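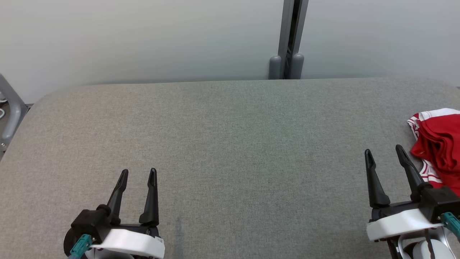

**Progress report to Clerkulden: garment folding cell, September**

Project: Jitorum two-arm folding
Status: behind plan, one safety stop, now cleared with conditions

## Summary

The folding cell was out of use for part of this period after the right arm failed to release a garment and kept pulling on it. No one was hurt. The gripper fingers on that arm were replaced and one garment was torn. We have found the main cause, made two changes, and gone back to running at reduced speed. The 2000 recorded folds promised for this phase will be late.

## What happened

The arms were partway through a long-sleeved shirt. The task calls for the left gripper to hold the hem while the right gripper takes the far sleeve, brings it across and lets go. On this run the right gripper reported that it had opened. It was still holding the cuff. The controller took the report at face value and sent the arm back to its start position, with the left gripper still closed on the hem.

The shirt went tight between the two arms. The right arm should have stopped on its force limit. It slowed, then carried on until the seam gave way. The operator pressed the stop button at that point and both arms held position. Power was removed before anyone reached over the table.

## Cause

The release fault came from the right gripper's cable connector. It had worked slightly out of its socket, and the position reading dropped out when the wrist turned past a certain angle. When the reading drops out, the gripper software fills in the last commanded value. In this case that value was "open," so the software believed the fingers were open when they had not moved.

The force limit is a separate problem and the more serious one. The limit had been raised during earlier work on heavier items, mostly towels and jeans, and was never set back. The log shows the pull staying just under the raised value almost to the end. The original value would have stopped the arm well before the seam tore.

We also looked at the table covering, since fabric catching on fabric was our first guess. We repeated the same motion by hand with the arms powered down and found no snagging. We have ruled it out.

## What has been done

- Connectors on both grippers reseated and fitted with retaining clips. The cables have been rerouted so that wrist rotation no longer pulls on them.
- Gripper software changed so that a missing position reading stops both arms. It no longer fills in a value.
- Force limit returned to its original setting. Changing it now needs a second sign-off and an entry in the cell log.
- Right gripper fingers replaced. The left pair was inspected and kept.
- Arm speed held at half until the checks below are finished.

We tested the software change by unplugging the right connector at four points in the fold. Both arms stopped each time. The supplier, Huang, has the logs and has agreed that the fill-in behavior should not be the default. They have not given us a date for a corrected release, so we are running our own patch for now.

## Effect on the plan

Full-speed recording stopped for the whole investigation. Work on labeling earlier runs went ahead as normal – that part of the plan is on time. The comparison with the single-arm cell at Sanen has been moved to the next period, as it needs both cells running at the same speed.

Replacement fingers and clips were paid for out of the spares line. We are not asking for more money. We do ask that the delivery date for the recorded folds be moved back by 4 weeks.

## Still open

The operator's stop button worked, but it is mounted on the far side of the bench from where the person usually stands to load garments. We want a second button on the loading side before going back to full speed. The part is on order.

We have not yet checked whether earlier recordings contain the same false "open" reading. A script is being written to look for it. Any run that shows the fault will be removed from the data set and recorded again, and the number removed will be given in the next report.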